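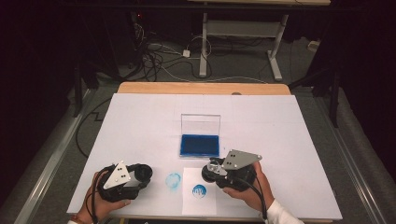
4. Aligning the finder and centring on the Moon

Carry out this section in daylight first, then repeat steps 4.5 to 4.9 after dark. The Wallen mount must be level and the tube balanced (see section 3).

CAUTION: Never point the telescope or the finder at the Sun, or at any part of the sky close to it. Cap the finder when it is not in use.

4.1 Fit the low-power eyepiece supplied with the telescope. Tighten the thumbscrew until the eyepiece no longer turns. Do not use pliers.

4.2 Choose a fixed object at least 500 metres away, such as a chimney or the top of a mast. Closer objects will give a false alignment.

4.3 Loosen both clamps, swing the tube by hand until the object is in the eyepiece, then lock the clamps again.

4.4 Look through the finder without moving the tube. Turn the 2 adjusting screws until the cross sits on the same object. Check the main eyepiece again. If the object has drifted, go back to 4.3.

Note: On older Wallen mounts the adjusting screws are sprung on one side only. Turn them a little past the mark and come back to it.

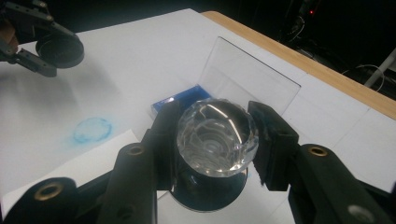

4.5 After dark, switch on the hand controller and wait for the green light. Select TARGETS, then MOON. The mount will slew at full speed, so keep cables and sleeves clear of it.

4.6 When the motors stop, use the arrow keys to bring the Moon to the middle of the finder, then to the middle of the eyepiece. Press ENTER to store the position.

4.7 Select RATE and choose LUNAR. The Moon moves against the stars, and at the normal star rate it will creep out of view during a long session.

4.8 Turn the focus knob until the edge of the Moon is sharp. Craters are easiest to see along the line between the lit and dark parts – at full Moon there are few shadows and the surface looks flat.

4.9 If the Moon is too bright to look at comfortably, screw the grey filter into the base of the eyepiece. This filter is for the Moon only. It gives no protection from the Sun.

If the Moon is not in the finder after step 4.5

Check the time, the date and the summer time setting in the controller. A clock set an hour out is the usual fault. Next check that the nearest town has been chosen from the list and that the tripod has not been knocked. If the error remains, select RESET ALIGNMENT and start again from 4.5.

Error 11 means that a motor has stalled. Switch off, free the tube, rebalance it and wait 4 minutes before switching on.

This section was revised in September by Waqas Naqvi. It replaces the loose sheet packed with earlier mounts.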